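叠好一件T恤要多久

Baltthorpe的班车把我们放在园区北门,门口立着一块牌子,写着“家务机器人开放日”,箭头指向一栋原来做冷链仓储的楼。楼里还留着装卸平台,卷帘门漆成了公司的橙色。签到台发一个布袋,布袋里有一双袜子、一张日程表和一份保密须知。袜子是伴手礼,须知要签字。我签了,袜子后来在回程的车上送给了邻座。

Skemomero成立以来办过三次这样的活动,前两次只请投资人和同行,这一次头一回对媒体和普通访客开放,名额300个,据说一个下午就报满了。主角是一台叫Ferero的双臂机器人:一个带轮子的底座,一根能升降的立柱,两条胳膊,每条胳膊末端一副两指夹爪。公司对它的定位写在布袋背面:“它会收拾你的家。”

我对这类句子有职业性的过敏。过去几年我看过会煎蛋的机械臂,鸡蛋是事先打在碗里的;看过会端咖啡的机器人,地上贴着它认路用的标记;还看过一台能自己坐电梯的配送车,后来有人告诉我,那部电梯当天被单独锁给了它。每一次演示都很顺利,回到办公室以后,每一次我都不知道该怎么给读者下判断。所以出发之前我给自己列了几个要问的问题,写在笔记本第一页:谁在控制它?失败了怎么办?东西换一件还行不行?视频是几倍速?

上午的演示

主展厅搭了一间样板客厅,三面墙,一面敞着给观众看。有沙发、茶几、矮柜,地上散着几件衣服,茶几上一只杯子。灯光很亮,亮到客厅里没有影子。主持人是公司的市场负责人Nadine Semaan,她在台上讲得很好,语速适中,不念稿,也不说“颠覆”这个词。她说今天的全部演示都是自主完成的,没有遥控,没有加速,请大家有耐心。

请大家有耐心,这句话我在本子上划了一道线。

Ferero从左侧驶入,停在沙发前,立柱慢慢降下来。右臂伸向地上一件灰色T恤,停了一下,换了个角度,再伸,夹住了领口。左臂过来接住下摆。然后它把衣服提起来,在半空里抖了一抖。观众席里有人鼓掌,后排一个小孩问他妈妈为什么要鼓掌,他妈妈没有回答。

T恤被铺到茶几旁的一块平板上,两条胳膊轮流把袖子往里折,再把下半截往上翻。翻第一次没有夹稳,布滑了出去,它又来了一次。从夹住领口到放下叠好的衣服,我手机上的秒表走了四分十二秒。叠得不算难看,左边袖子露出来一截。

接着是第二件,一件深蓝色的,用了三分五十秒。第三件是毛巾,快得多,不到两分钟。然后它把杯子从茶几上拿起来,放进一只塑料筐。整套动作结束,Nadine Semaan请大家提问。

前排有人问售价,她说还没到谈售价的阶段。有人问能不能做饭,她说不能。轮到我,我问地上的衣服是谁放的。

“我们的同事。”她说。

“按照什么放的?”

她停了一下,说是随机放的。我又问,能不能请一位观众上去,把自己的外套扔在地上,再跑一遍。她说今天的日程比较紧,下午的开放体验环节会有机会。说完她笑了笑,把话筒递给下一个人。应该承认,她笑得很坦然,像是被问过很多次。

中场休息的时候我绕到样板客厅侧面。地毯上有几处很浅的粉笔痕,其中一处恰好在那件灰色T恤原来躺着的位置。我没有证据说明那是做什么用的,也许是搭景的时候量尺寸留下的。我问旁边收拾线缆的年轻人,他说不清楚,他是外包来的。

不快,但是为什么要快

公司里负责控制算法的人叫Raghavendra Subramaniam,瘦高,说话的时候喜欢用手背蹭鼻子。午饭我端着餐盘坐到了他对面,他没有躲开。食堂的菜是外面订的,咖喱偏淡,他加了很多辣椒。

我先说了四分十二秒。他点头,说他们内部的数字比这个好一点,现场灯光太强,深度相机会受影响。我问好多少,他说好的时候能到两分半。

“我叠一件十秒。”我说。

“你叠十秒,但是你不想叠。”他说,“机器慢,可它夜里也在那儿。你睡八个小时,它能叠一百多件。你家有一百多件衣服要叠吗?”

这是整个行业都会的一套说法,扫地机器人当年就是这么说服大家的:它笨,它在桌腿之间撞来撞去,可是你下班回家地是干净的。这套说法有它的道理,我自己家里就有一台。不过扫地机撞一下桌腿,后果是一声闷响。一台双臂机器人在夜里的客厅里独自工作八小时,夹住了不该夹的东西,比如电源线,比如猫,后果要另算。我把这个意思讲给他听。

他说夹爪的力有上限,有急停,有避让。我问避让测过猫没有。他说测过玩具猫。

我又问失败率。他给了一个成功率,我反问这个成功率是怎么算的:夹起来算成功,还是叠好算成功?衣服掉了重新捡起来,算一次还是两次?有人把它扶正过吗?他把勺子放下,很认真地解释了一遍。按照他的解释,只要在十分钟之内最终叠成“可接受”的形状,就算成功,中间重试不限次数。“可接受”由三个同事投票。我问三个同事是不是都知道这是自家的机器,他说当然知道。

我不觉得他在骗人。午饭吃到后来,我反而觉得他是这一天里最愿意把底牌翻过来的人。可是一个数字从他嘴里说出来的时候带着这么长一串条件,到了布袋和幻灯片上,条件就都不见了。上午的幻灯片里有一页只有一个百分数,字号占了半面墙,右下角没有脚注。

顺带讲一下视频。公司主页上有一段Ferero收拾整间卧室的片子,播放量很高。我来之前逐段看过,中间切了十一次镜头。我问Raghavendra Subramaniam这段片子拍了几天,他想了想,说是市场部拍的,他那几天在出差。

三月的那次试点

要理解Skemomero为什么急着开放,得讲一下Rao。Rao是一家做布草洗涤的公司,给中小旅馆洗毛巾和床单,活儿重复,量大,东西的形状也规矩。今年3月,Rao在一间洗衣房里放了一台Ferero,试着叠毛巾。双方都发了消息,措辞很高兴,之后就没有下文了。

我在开放日之前找到了Rao那边管洗衣房的Bindu Marar,和她通了一次电话。她对机器没有恶感,一开头先夸了它,说叠出来的毛巾边对得很齐,比新来的人齐。接着她讲了另外一些事。毛巾从烘干机里出来是一大团,互相缠着,机器不会把它们分开,得有一个人站在旁边,一条一条抖开了递过去。

“那个人抖开以后,顺手就叠好了。”她说,“叠好了还得再给它打开,因为是在测机器嘛。”

试点结束,机器运走了,地方腾出来放了一张折叠桌。我问她如果机器便宜一点会不会留下,她说价格她不管,她管的是下午四点之前货能不能上车。

在开放日的下午,我把这件事拿去问Nadine Semaan。她说和Rao的合作非常有价值,让团队认识到工业场景和家庭场景的差异,公司因此更坚定地选择了家庭。这个回答我听了两遍录音。洗衣房里只有一种东西,白毛巾;家里什么都有。在容易的地方没做成,于是去了难的地方,这个推理也许有它成立的方式,当天没有人给我讲通过。

二楼

开放日的日程表上,下午一点半到三点是“自由参观”,多数人留在一楼跟机器人合影。二楼的参观要另外登记,每批六个人,我排到第二批。带我们上去的是Jonalyn Pangilinan,她管数据采集,入职前在一家连锁酒店做客房培训。这段履历是她自己在楼梯上讲的,她说教机器人和教新员工有一点很像,你以为理所当然的事,对方一件也不知道。

二楼和一楼的气质完全不一样。没有橙色,没有音乐。走廊一侧是充电架,架子上是一排手持的夹爪,每个都有编号。它们和Ferero手上那一副的手指形状相同,区别是没有胳膊,由人拿在手里。人拿着它去夹东西,夹爪上的镜头把过程记下来,张开多大、往哪个方向转、什么时候合上,全都成了训练材料。Jonalyn Pangilinan把这叫“示范”,隔壁工位的人管它叫“搬砖”。

我在那里待得比规定时间长。原因很简单,这是全天唯一一个不需要观众鼓掌的地方。几个采集员各做各的,有人在收袜子,有人在把毛巾搭到椅背上,有人反复打开又合上一个抽屉。动作都很慢,比平常人做家务慢得多,手腕的角度有些别扭。两根手指能做的事情毕竟有限,人的手要迁就它。

Jonalyn Pangilinan说,公司到目前为止积累了2,000小时这样的录像,地点除了这栋楼,还有采集员自己的家和租来的公寓。她强调后一种更重要,样板间太整齐,录多了没有用。真实的家里有风扇,有垫子,有小孩的东西,地板反光,光线一会儿一变。光是袜子这一类,入库的片段就有3,423段。

我问她,3,423段袜子,机器现在会收袜子了吗?

她想了一会儿,说看什么袜子。
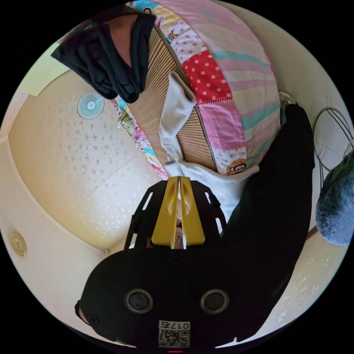
长筒的比短筒的难,软的比硬的难,和床品混在一起的最难,因为夹爪合上的时候常常会连底下的布一起带起来。人一下子就知道自己夹到了两层,手上有感觉;机器只能看,而夹住的那一刻,手指正好把要看的地方挡住了。她讲这些的时候比楼下任何人都具体,还拿过一只手持夹爪给我试。

我试了。任务是把一只袜子从垫子上夹起来,放进一米之外的筐里。第一次夹空,第二次夹住了垫子的边,第三次夹起来了,走到半路掉了。同批参观的一位中学老师一次就成功了,大家都很替她高兴。她说自己平时用筷子剥虾。

这件事让我对楼下那台机器多了一点同情,对楼下那些幻灯片少了一点信任。用同样的两根手指,一个长着完整大脑、收了几十年袜子的成年人,三次里失败了三次,最后一次好歹算半次。问题有多难,二楼的人手里清清楚楚。一楼的说法是,难关已经过去,剩下的是规模。

谁的家

我还关心那些采集员。二楼贴着一张排班表,名字用编号代替。Jonalyn Pangilinan说一部分人是全职,一部分按时长结算,在家里录的属于后一种。我问时薪,她请我去问人事。我问一天录几个小时,她说建议不超过四个,再多手腕受不了,说完自己活动了一下手腕。

A-yeong Song是按时长结算的那一种,做了半年。她来这栋楼是交还设备,正好碰上开放日,在门口被当成访客发了一个布袋。我们在楼梯间聊了二十分钟,她同意我写她的名字。

她的活儿是这样的:每周收到一份任务单,上面写着物品、动作和遍数。比如袜子,从垫子到筐,二十遍,每遍要换位置;比如靠垫,摆正,十五遍。单子上会注明不要露脸,不要拍到带字的文件,不要让家里人走进来。最后一条她说最难做到。她和母亲、弟弟住在一起,房子不大,弟弟放学回来,她就得停。

“有一次录完才发现后面放着我妈的药盒。”她说,“我自己删掉了,那一段不算钱。”

我问她有没有问过,这些录像会保存多久。她说合同里有,很长的一页,她没有看完。我回头向公司要那一页,三天以后收到了。保存期限的写法是“为实现研发目的所必需的期间”。我请教过的律师说,这等于没有写。同一页还提到可以向“合作伙伴”提供经过处理的数据,怎么处理,没有展开。

鱼眼镜头看得很宽,这是它的用处,也是它的麻烦。采集员低头收一只袜子,镜头里同时有床、有墙、有旁边的人的腿。公司说会自动把人脸模糊掉。一个家的样子却没有办法模糊,模糊了,录像就没用了。按照公司自己的宣传,机器人将来要进到千家万户,那么在它进去之前,已经有一批家庭先被看过一遍,报酬按小时计算。

我问A-yeong Song,她觉得机器人以后能不能收拾她家。她说她看过一楼的演示,觉得叠得挺好的。过了一会儿又说,她家没有地方停那个底座。

这句话我后来在自己家里验证过。Ferero底座的宽度印在宣传页上,我拿卷尺量了厨房门、卫生间门和床与衣柜之间的过道。厨房进得去,转不了身。卫生间有门槛,进不去。过道要先把床挪开。我家不算小,在我们那个小区算中等。

下午的外套

三点一刻,开放体验环节开始。人比上午少了一半,孩子多了,样板客厅前面拉了一条绳子。Nadine Semaan认出了我,主动说,上午有一位记者朋友提议用观众自己的衣服,现在我们来试试。我要在这里给她记上一笔,她完全可以假装忘记。

第一位志愿者交出来的是一件运动外套,带帽子,拉链没拉。工作人员看了看,建议换一件没有拉链的。志愿者的太太从包里翻出一件孩子的备用T恤,黄色,很小,胸前有一块胶印图案。志愿者走进去,随手扔在沙发和茶几之间。

Ferero开过来,停住。右臂伸出去,收回来,再伸出去。它把衣服夹起来了,夹在袖口上。左臂去找下摆,找到的是另一只袖子。提起来以后整件衣服是横着的,它抖了一下,又抖了一下,大概是想让衣服垂下来。衣服当然垂不下来,两只袖子都被夹着。

僵持了一分多钟,它把衣服放到平板上,从头来过。这一次夹到了领口,可是图案那一面的胶印粘在一起,下半截没有展开。它照着一件完全展开的T恤的样子去折,折了个空,两副夹爪在空气里很温柔地合上,抬起,翻过来,放下。然后它退后,立柱升起,摆出完成的姿势。

平板上是一团黄色的布。

现场安静了一下,接着孩子们大笑起来,是那种很开心的笑,有一个孩子喊“再来一次”。Raghavendra Subramaniam站在侧面,脸上没有什么表情,低头在平板电脑上记了几个字。我走过去问他这次算成功还是失败。

“失败。”他说,“这种衣服我们没怎么录过。”

第二件是一条围巾,叠成了。第三件是我的衬衫,我特意在出发前选的,有扣子,有领子,棉布,略皱。工作人员说带扣子的衣服在今天的能力范围之外,我把它穿了回去。第四件是一条浴巾,来自公司自己的筐,叠得很好,用时一分四十八秒,全场最佳。

体验环节原定一个小时,实际进行了三十五分钟,左臂的一个关节温度过高,需要休息。关节休息的时候放了一遍主页上的那段视频。

关于“马上”

我做这个选题,编辑给的题目本来是《家务机器人还有多远》。我在开放日上向所有愿意开口的人问了这个问题,得到的回答放在一起看很有意思。市场部说两到三年。一位没有透露姓名的投资人在咖啡机旁边说五年,又说这个行业每一年都是五年。Raghavendra Subramaniam问我“家务”指什么。Jonalyn Pangilinan说,如果是从地上把袜子捡进筐里,在一间它没见过的房间里,十次对九次,她希望明年年底。她说的是希望。

她给的范围最小,条件最多,我也最愿意记住。将来回头检验,能检验的也只有她这一条。“收拾你的家”没有办法检验,收拾到什么程度,谁的家,都没有说。

公司的人会说,记者总盯着失败。我承认有这个倾向。那件黄色T恤的录像在我手机里,我给好几个朋友看过,大家都笑了。可是那天在场的访客发到社交平台上的,绝大多数是上午那件灰色的,剪掉了前面的等待,配了轻快的音乐,有的还加了速。所以我盯着失败看,也不会让谁吃亏。

还有一笔账值得算。Skemomero展示了一张图,横轴是训练数据的小时数,纵轴是成功率,曲线往右上方走,画到今天为止是实线,往后是虚线。虚线部分比实线长。我问虚线是怎么来的,台上的回答是“外推”。我问如果曲线变平了呢,回答是“目前没有看到变平的迹象”。可是就在这栋楼的二楼,有人告诉我长筒袜和短筒袜是两回事,硬的和软的是两回事。每一种“两回事”都要再找人,在别人家的地板上,捏着夹爪,一遍一遍地收。按照任务单上的遍数,光把那件黄色T恤的同类补齐,需要多少个A-yeong Song,图上没有这条轴。

离开之前我又上了一趟二楼,去还忘记归还的访客牌。采集间的灯还亮着,Jonalyn Pangilinan在跟一个新来的采集员讲怎么拿夹爪,手肘不要抬太高,合上之前停半拍,夹到之后别急着走。新来的那位试了一下,袜子掉了,她说没关系,掉了也留着,掉的也有用。

我问她掉的能有什么用。她说让它知道掉了是什么样子,不然它会一直以为自己拿着。

楼下那台机器折完一团空气以后退后一步、升起立柱的样子,我一下子又想了起来。我问她,楼下那次是不是就属于这种情况。她没有去看下午的演示,听我讲完,问那件衣服是什么料子,图案有多大,粘在一起的是上半截还是下半截。我答不上料子,她就自己在白板的角上写了“童装/胶印”,后面打了个问号。

后续

稿子写到一半的时候,公司发来一封邮件,告知开放日圆满结束,收集到访客反馈400份,满意度很高,附了一张合影。我回信问了四件事:失败率的计算方法能否公开,采集员的时薪区间,家庭录像的保存期限,Rao试点结束的原因。第一项的回复是正在准备技术报告。第二项不便透露。第三项就是前面引用过的那一页合同。第四项的回复和Nadine Semaan当天说的一字不差。

我还问了一句那件灰色T恤旁边的粉笔痕。邮件里说,已向搭建方核实,为布景定位所用,与机器人无关。我把这个说法照录在这里。

Bindu Marar在我核对引语的时候又补充了一点,说她那里下个月要来一台新的叠布机,老式的,带传送带,只能叠床单,别的什么都不会。我问她有没有去看过演示。她说不用看,隔壁厂有一台,用了六年了。

A-yeong Song还在录。最近一次联系,她说任务单上多了一项新东西,儿童T恤,从地面到平板,铺开,三十遍。家里没有孩子的衣服,她去问楼下邻居借了两件。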